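Home Storage Kitchen Workshop Small Rooms Contact
Search this site Go

Using a bedside table next to a desk

A small bedside table with one drawer makes a handy side unit for a desk. It takes up little floor and gives you somewhere to put the things that otherwise drift across the desktop. I have kept one beside mine for 2 years.

Placing it

Stand it against the wall, close to the end of the desk. Pull the drawer fully out before you decide on the spot. It should clear the desk leg and the corner of the top. Check the foot bar too if your desk has T-shaped legs.

Keep the top bare if you can. A shallow drawer holds more than you would think, and it is fine for a snack such as an apple.

White bedside table and white desk, drawer open in all three pictures: 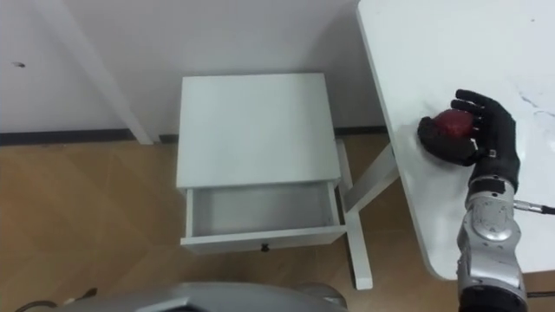
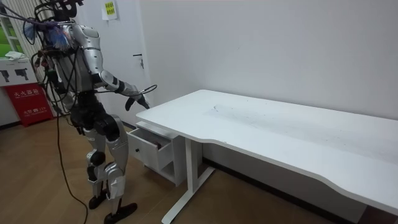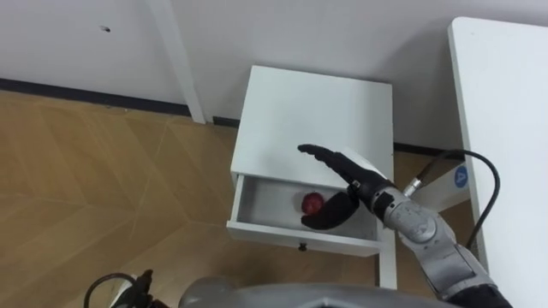 Cleaning white tops

Scuffs and grey smudges show up first in the middle of a white desk, where your arms rest. Wipe with a damp cloth and a drop of washing-up liquid, then dry it. For stubborn marks use a little bicarbonate of soda on the cloth and rub lightly. Try it on the underside first.

Looking after the drawer

Take everything out every February and wipe the corners with a dry brush. If the drawer sticks, rub a candle stub along the runners. Tighten the knob from the inside with a screwdriver. Don't overdo it or the screw will pull through.

Fruit left in a drawer gets forgotten, so have a look at the end of the day.

Hefin Foulkes, June 2019

Contact us | Copyright Flamudis Home Tips | Back to top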